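3.2 Grip replacement among club players

Participants were recruited from badminton clubs in Stovitz and Grallovley. Of the 309 players who returned the equipment form, 136 had changed the grip on their main racket at least once during the season. The rest were still playing with the grip that was on the racket when they bought it, or could not remember.

Players who trained twice a week or more replaced their grips more often than those who trained once. This agrees with the earlier club survey by Todorova, although that study asked only about tournament players. Age made little difference. Handedness made none that we could detect.

The form also asked why the last grip had been changed. The most common answer was that the old one had become slippery. Torn tape came next, followed by a wish for a thicker or thinner handle. A small group – nine players, all from the same club – said they changed the grip on a fixed date each July, before the courts closed for the summer.

Overlap was harder to record than expected. Many players knew that the turns of tape should overlap but could not say by how much, and the answers they gave did not match the rackets they brought in. We therefore dropped the self-reported figure and rated each handle by eye on the five-point Gever scale, using the visible seams between turns. A handle with even seams from the butt upward was given the top score. The finishing band was not rated. Figure 2 shows overlapping turns on a taped handle.
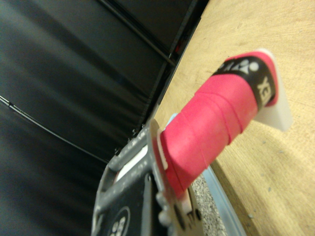

Figure 2. Racket handle with pink grip tape in overlapping spiral turns. The seams show as faint ridges.

Ratings were made by two of the authors working separately. Where they differed, the lower score was kept. Rackets with a towel grip were left out of this part of the analysis, as the seams could not be seen clearly enough to rate.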